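Search parts and kits
Newsletter: enter your email to get stock notices. By continuing you accept cookies.

Plisbridge Hand Gripper, Printed Jaw Kit
Posted Friday, October 19, 2018 by Iseo Workshop

Two-jaw hand-held gripper for home and shared-shop builds. The jaws are matte dark green, with screw holes in the top face. Part no. 711.
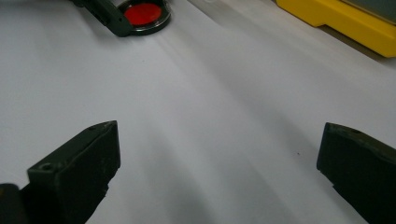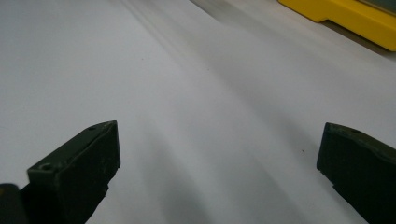 Jaws open over a white work surface, nothing held.

In the kit
Left and right jaws, printed
Grip body and trigger link
Screw set, 48 pieces
Camera bracket, fits the Edine mount only

Specifications
Maximum opening: 65 mm
Weight, assembled without camera: 180 g
Jaw fixing: M3, from above

Assembly notes
Fit the rear screw of each jaw first and leave it a half turn loose. Align the tips with the trigger fully closed, then tighten both. Scuffed edges do not affect grip. Replace a jaw if the screw hole has gone oval.

Jaws from the August batch do not fit the Cervantes body. Spare jaws are sold in pairs.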